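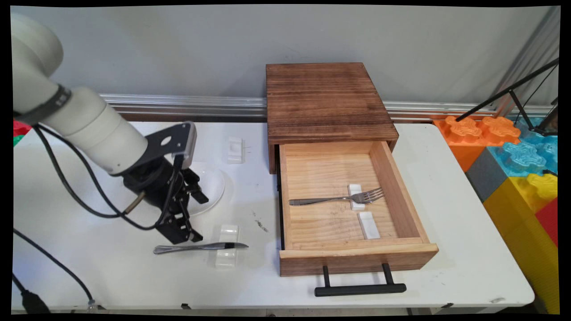 Chiamaka reckons I should have sold the house at Jostonport and taken the flat in town, and she told me so again on the phone last night. Her case is that I'm paying for two rooms I don't sit in and a garden I complain about. She's right on both.

I've been here since March and I'm still on the fence about it. The move from Culdale was 148 kilometres, which doesn't sound like much until you've driven it four times in a borrowed ute with a mattress tied on the back. I did it that way to save money. The quote from the removalists was $1136 and I thought I could beat it. By the time I'd paid for fuel, a new strap, and lunch for Kacper twice, I'd beaten it by 50 dollars and hurt my shoulder.

The kitchen was the last room I unpacked. I'd labelled the boxes by where things had come from in the old place, so "second drawer" and "above fridge", and there is no second drawer here. There's one deep one and a cupboard that sticks when it rains. I lived out of a single box for most of autumn: one plate, a knife, the small saucepan, the kettle. I didn't miss the rest as much as I'd expected. When I finally opened the others I gave away nearly half, including a fondue set I'd carried through three houses and used in none of them.

What I did miss was knowing people. In Culdale I could walk to the shop and be stopped twice on the way. The first month in Jostonport I talked to the bloke at the hardware store and not many others. Then Themis from over the back fence asked if I wanted lemons, and I said yes, and now I have more lemons than I can use. I've made cordial and I've frozen the juice in ice cube trays. If anyone has a pickled lemon recipe that doesn't take six weeks, leave it in the comments.

The garden is mostly kikuyu. I've dug out a strip along the side path and put in silverbeet and broad beans, and the silverbeet is doing well. The beans went over in the wind and I've staked them with bits of old curtain rod. Further down there's a plum that may or may not be dead — I'm giving it until spring.

As for the flat, it had a balcony and a lift, and the body corporate fees were more than I spend on groceries. I went through the numbers with Chiamaka again and she said the numbers weren't her point. We left it there. She's coming down at the end of the month and can have one of the rooms I don't sit in.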